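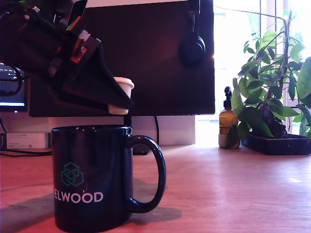

Katona
Robot teaching and teleoperation, Stomitz
6 Jul 2024

Notes on teaching an arm to empty a small cup into a mug. All demonstrations were driven by remote control. 161 recorded, fewer kept. Thread for people who are setting up the same kind of task and want to know where the time goes.

The task as written on our sheet: pick up the small cup, carry it to the mug, tip it so the contents land in the mug, bring it upright, put it back down. Contents are dry lentils. Water comes later, on a different desk.

First choice was how to show it. You can hold the arm and push it through the motion by hand, or you can drive it from a second, smaller arm with the same joints. We tried hand guiding in June and dropped it for this task.

Hand guiding works well for gross motion. Reach, lift, place, all fine. The trouble starts at the wrist. To roll the wrist and squeeze the gripper at the same time you need one hand on each, and then your forearm is in the camera view during the part of the motion that matters most.

The policy then learns from pictures with a human sleeve in them. At run time there is no sleeve. You can mask it out or replay the joint positions afterwards without the person and record again. We did the replay for a while. It doubles the work, and the lentils don't always fall the same way on the second pass.

So: leader arm in the operator's hand, follower arm on the desk. The operator sits to the side and watches the follower directly. No headset, no screen.

Watching directly has a cost. The operator sees depth that the camera doesn't. A person can judge the gap between cup and rim from where they sit, then move with a confidence the recorded images can't explain. The policy hesitates at the same spot and you wonder why.

One fix is to make the operator drive from the camera feed only. Demonstrations get slower and uglier, and the policy gets better. We now do the first day by eye and everything after that from the feed.

Grip. The gripper has angular, wedge-shaped fingers and the cup is a short cylinder. Flat faces on a round wall means a narrow contact line, and the cup can rotate about that line when you tilt. Early operators corrected for it without noticing. It shows up in the logs as a small wrist wobble just before the pour.

Rule we settled on: if the cup slips in the fingers by an amount you can see on the feed, finish the attempt, then mark it. Don't regrip in the air. Mid-air regrips teach the arm to open its fingers while holding something, and it will do that at times you didn't ask for.

Squeeze force. Leader trigger position maps straight to follower finger position, so the operator has no feel for force at all. People over-squeeze. On a stiff cup this is harmless until the motor warms up and the driver cuts current. We put a cap on closing position and the shutdowns stopped.

Approach. We bring the cup in above the rim on the handle side of the mug. The handle is a useful landmark for the operator and apparently for the policy too. When we turned the mug so the handle pointed somewhere else, success went down more than the geometry justifies.

Which means the handle has to move in training. We mark 6 mug orientations on paper and work through them in shuffled order. The operator gets told which one before each attempt. Left to themselves, people put the mug back exactly where it was.

Same with the start position of the cup. A human asked to place something randomly will produce a tidy cluster near their own dominant hand. Print a list of positions. Use the list.

Clearance. The cup should cross the rim with a visible gap and then come down a little before the tilt. Operators who skip the dip pour from too high and lentils bounce out. Operators who dip too far touch the mug. Ceramic on a desk slides easily and the attempt is spoiled.

We keep a few attempts with a light touch and recovery. Only a few. A policy that has never seen contact freezes when it happens. A policy that has seen too much of it starts using the rim as a guide rail.

Tilt. This is where the operators differ most. Some roll the wrist in one sweep. Others tilt, wait, tilt more, shake. Both empty the cup. Mixed together in one set they give you an arm that tilts halfway and stays there.

Pick one style and write it down. Ours: one continuous roll, a pause of 2 seconds at full tilt, roll back. No shaking. If lentils stay in the cup after the pause, the attempt is marked partial and the arm goes home anyway.

The pause matters more than it looks. Without a fixed length, operators wait until they're satisfied, and satisfied depends on something the camera may not be able to see. A fixed pause is a thing that can be learned from joint history alone.

Downside: a policy trained on a fixed pause doesn't care if the cup is empty. Known limit. For now we accept it.

Light. The desk is next to a window and the camera looks partly into it. Strong backlight washes out part of the background and throws soft shadows on the wood. The shadow of the mug is a better cue for the mug's position than I would have liked.

You can fight this with blinds and a lamp, or record across the whole day. Blinds give you a policy that works with blinds. We record in three blocks, early, midday, late, and log the block with every attempt.

A dark glossy mug adds to it. Highlights on the glaze move as the arm moves over it. The same task with a matte mug trained faster. We kept the glossy one in the set on purpose, as the Gesberg people will be running this in an ordinary kitchen with whatever is on the shelf.

Clutter. We leave the desk as a desk. Monitors, cables, headphones, pump bottle, plant. A blank background makes a nice-looking result that falls over the first time someone puts a cable down.

The leaves on the plant do move a bit between days. Good. Free variation in a part of the view that has nothing to do with the task.

What we don't leave to chance is anything a joint can reach. Loose cables inside the swept volume get taped or moved before each block. Check at full extension, with the arm unpowered and moved by hand, before the first attempt.

Lag. Leader to follower was fine on a wired link. When we drove the follower from the Skondavby office over the network, operators started overshooting the mug and coming back. Every one of those attempts has a small hook in the path.

The hooks got learned perfectly. We threw out the whole Skondavby block and retrained. If you must drive remotely, slow the leader down in software so the operator can't outrun the link.

Also check time stamps. Joint readings and images were logged by different processes and had drifted apart. The arm appeared to tilt slightly before it arrived. Drop the cup a short distance onto the desk at the start of a session and line up the impact in both streams. Crude, and it works.

Fatigue. Quality drops after about 9 good attempts in a row. The operator doesn't feel it. The path gets shorter, the dip disappears, the pause gets clipped. We swap people or stop for a break at that point, regardless of how it seems to be going.

Labeling. Three marks only: good, partial, bad. We started with a longer list and nobody used it the same way twice. The mark goes in right after the attempt, by the operator. Reviewing video later takes longer than recording did.

Failed attempts stay on disk. They're not used for training this policy, but they're the best material for checking whether a success detector does anything sensible.

Current state: the trained arm picks up the cup reliably, gets to the mug reliably, and loses most of its failed runs at the tilt, usually by starting the roll too early. More demonstrations of the approach didn't help. More demonstrations starting from just above the rim did, a little.

Next block is those short starts only: cup already in the fingers, hovering near the mug, operator takes over from there. Cheap to record, no pick-up, no walk across the desk. Numbers when I have them.

Reply to a few messages: yes, the leader is the same kinematics at smaller scale. No, we don't use force sensing at the wrist. Recording scripts aren't public, they're tied to our motor drivers and would be no use to you as they are.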